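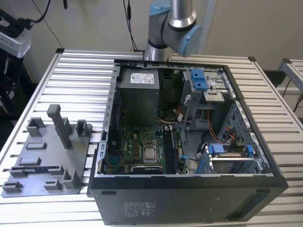
*The desktop disassembly cell, with the tower on its side and the fixture plate to its left.*

## Teaching the planner where the case is

Welcome back! If you followed the last page you have a calibrated camera and an arm that goes where you tell it, and you're probably itching to make it pull something out of a computer. We'll get there, I promise, but first the planner needs to know where the open case sits on the table and which parts of it are solid. I put this step off for far too long when I was starting out, and Kinga Kelemen (who wrote most of the Umstead planner) had to talk me through it twice, so please don't feel bad if it takes you an afternoon.

### Before you start

You'll want Umstead installed, the camera driver running, and a computer tower with its side panel off, laid down so that the inside faces up. Have the fixture plate on the table too, even though we won't be placing any parts in it today. Its posts are tall enough to matter for collision checking, and it's much nicer to have them in the model from the beginning.

### Step 1: Capture the cloud

Start the capture node and save one point cloud with the arm parked:

```
umstead capture --frames 34 --out case.ply
```

The tool averages those frames together. You can use fewer, but slotted tables and perforated metal both give noisy depth, and I found the edges of the case came out ragged with a short capture.

### Step 2: Fit the case

Now run the fit:

```
umstead fit case.ply --model tower_open --iterations 1000
```

This looks for the rim of the chassis, lines it up with the model and writes a pose to `case_pose.yaml`. Open the viewer and look at the overlay before you go any further. The mistake you'll see most often is a case fitted back to front, with the power supply where the drives ought to be. The outer shell is close to symmetrical, so the score can look perfectly healthy when this happens! If it does, add `--flip` and run it again.

### Step 3: Add the keep-out boxes

The model only knows about the shell. Everything inside has to go in as a box, and generous boxes are fine:

```yaml
keep_out:
 - name: power_supply
 margin_mm: 2
 - name: drive_cage
 margin_mm: 2
 - name: cable_bundle
 margin_mm: around 10, see note
```

The note, which really belongs in the file itself: cables move, so no single margin is right for them. Type in a plain number (the parser will complain about my words) and raise it if your wires stand up higher than mine. For the fixture plate, load `plate.yaml` and leave it alone.

### Step 4: Try a dry plan

Ask for a path to a spot above the processor, without sending anything to the arm:

```
umstead plan --goal above_cpu --dry-run
```

Play it back slowly in the viewer and watch the wrist as well as the tool tip. If the planner gives up with `no valid start`, your case box is probably overlapping the arm's base, and the pose from Step 2 is the place to look.

When the dry plan looks sensible, run it for real at low speed with your hand near the stop button. Levente Gulyás has written up the speed settings on the next page, along with the drive latch routine.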